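Gumwood desk tray, 2201 series — back in stock

Back in since Monday, both sizes. Sold out in June, took longer than we said, sorry to everybody on the list. Emails went out, check your spam.

What it is: a flat tray for paper, mail, keys, whatever lands on your desk. Solid gumwood sides, dovetailed corners, cork on the bottom so it doesn't scratch. One open front. No lid (we get asked — no lid planned).

Item no. 2201-S, small. 9 inches wide, takes opened mail and notebooks.
Item no. 2201-L, large. 17 inches wide, takes letter paper sideways with room for your hand.
Both 2 inches high at the back, lower in front.
Finish: hardwax oil, clear or dark. Dark is more of a coffee brown than black.
Made in the Carkcombe shop by Lieven Cuypers, who cuts them in batches, so the grain varies. Can't pick your grain, please don't write it in the order notes.

Stacking
The L stacks on the L, the S on the S. Not mixed. You need the peg set for stacking, sold seperately, item 2201-P, four pegs. Push in by hand, don't hammer. Three high is fine on a desk. Higher than that we'd screw it to the wall.

Fits the Skilholm desk drawer? The small one yes, with the drawer pulled all the way out first. The large one no. Old Skilholm drawers (the ones with the round pull) are shallower, measure before you order.

Care
Wipe with a damp cloth, dry it after. Wet mugs leave rings, oil lifts most of them. Re-oil once a year or when it looks thirsty. We sell the small tin, any hardwax oil will do. Keep off radiators. Cork bottom can be swapped, write to Şükran Tokgöz at the shop and she'll send a new sheet with the adhesive already on it.

Shipping
Ships flat wrapped in paper, no foam. Small and large go in the same box if you order both. Orders in before noon go same day, except pegs, which come from a different shelf and somtimes go the day after. Returns 30 days, unused, you pay the postage back. Dark finish is final sale this batch.
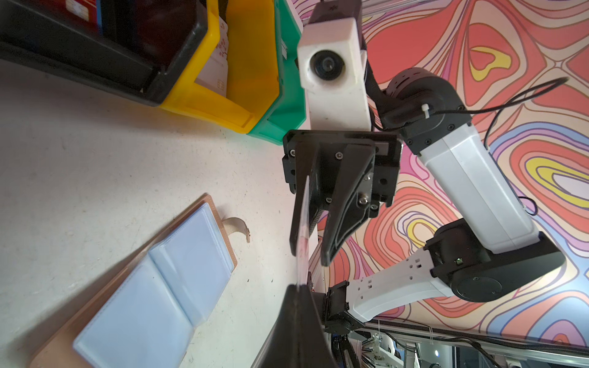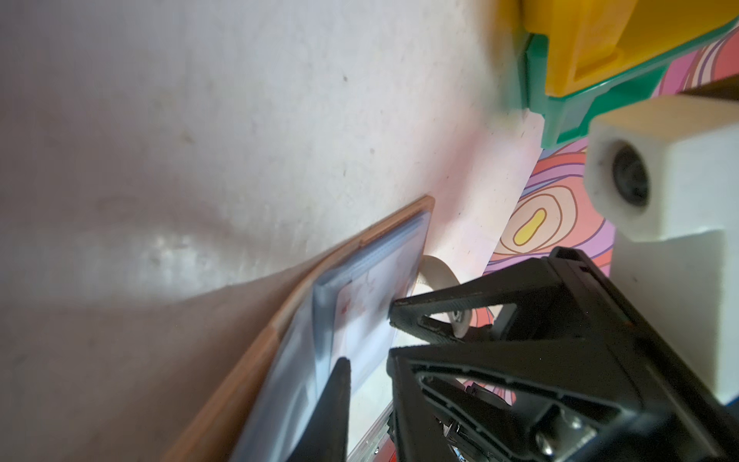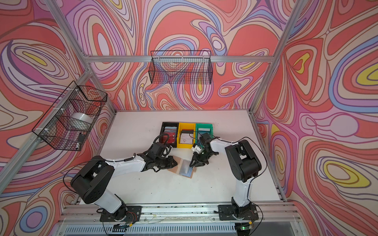
Which tray for what — depends on how much paper you let pile up. Small is plenty for one person's mail. Large if you keep drafts or kids' school stuff. Get loose sheets into a clear plastic sleeve first, they slide in and out of the open front better and the corners stay flat. Wall baskets are good too, black wire mesh like the two up on the patterned walls, but thin paper sags in those and a tray keeps it level. Lots of people use both.

Also from the shop: the Mbeki pen rest, same wood, same two finishes, fits on the back edge of either tray. Low stock on clear. Next batch of everything not scheduled yet, use the notify button and we'll email when there's a date.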